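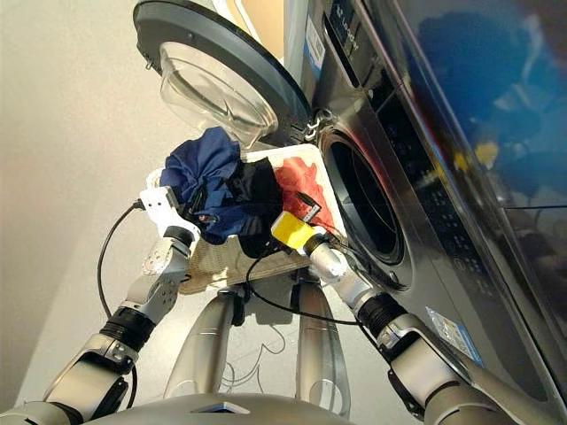 Clistby wrote after the December open day that visitors at the back of the room could not tell when the loading task had begun, and asked that the operator announce each stage aloud before the arms move. The request has been adopted, and the steps in this section now include the announcements.

6. Running the Laundry Demonstration for Visitors

6.1 General

This section applies to open days and booked visits held in the Oh room at Tekcombe. It covers the loading task only, in which the robot holds a container of clothing with both arms and presents it to the drum of a front-loading washing machine. For the folding task, refer to the separate guide issued by Hirkisent.

Two staff members are required. The operator remains at the console throughout. The host speaks to visitors and keeps the stop button within reach. The two roles may not be combined, even for a short visit.

6.2 Before Visitors Enter

1. Disconnect the washing machine from the water supply and confirm that the drum is empty.

2. Open the door fully. A door left partly open may be struck by the container.

3. Place the visitor barrier on the floor marks, 400 mm outside the reach of either arm.

4. Select three garments of clearly different colors. Navy, black, and red can be told apart from the second row and are the standard set. Do not use items with cords, metal buttons, or loose belts.

5. Set the arm speed to Visitor. The console displays 380 when the setting has been accepted.

CAUTION: Check the cables at both wrists before every run. They must hang free of the door, the hinge, and the container. If a cable is caught, stop the robot before releasing it by hand.

6.3 Presenting the Clothing

6. Announce: "The robot will now raise the clothing." Start the lift.

7. Confirm that the white gripper on the left and the yellow gripper on the right both hold the container. If either grip is poor, lower the arms and begin again from step 6.

8. Announce: "The robot will now turn toward the machine." The container should tilt so that the garments face the drum opening. Clothing may hang over the front edge – this is acceptable as long as it stays clear of the floor.
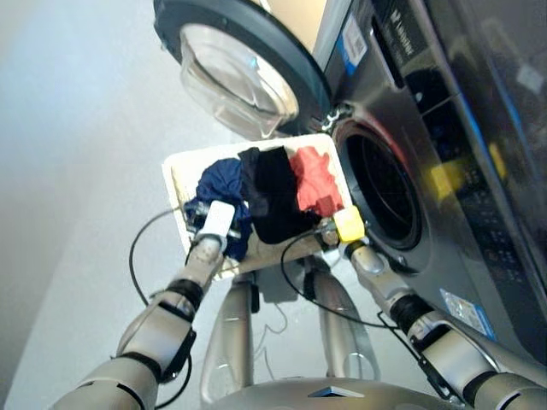

9. Pause the motion for visitor questions. The arms may hold this position for as long as the console light stays green.

10. Announce the end of the pause, then resume.

NOTE: Visitors may take photographs during the pause. Flash is not permitted, as reflections from the door glass can affect the head camera.

6.4 Showing the Wrist Camera View

The host may switch the wall screen to the wrist camera at any time after step 6. Tell visitors beforehand that the picture is close and often blurred, and that the two dark shapes reaching in from the lower corners are the fingers of the gripper. The view may be steeply tilted. Do not attempt to correct it from the console.
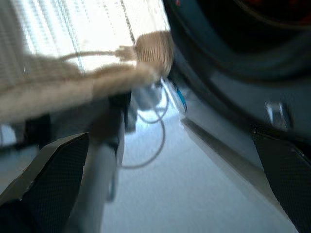 CLOSING THE SESSION

11. Return both arms to the rest position and wait for the tone.

12. Escort visitors out before opening the barrier.

13. Complete Form 536, including any stop or repeated step. Return the form to Clistby by 5 p.m.

Related items
Section 5: Booking and Group Size
Section 7: Questions from Visitors
Folding Task Guide (Hirkisent)
Form 536: Demonstration Record
Oh Room Floor Plan, Tekcombe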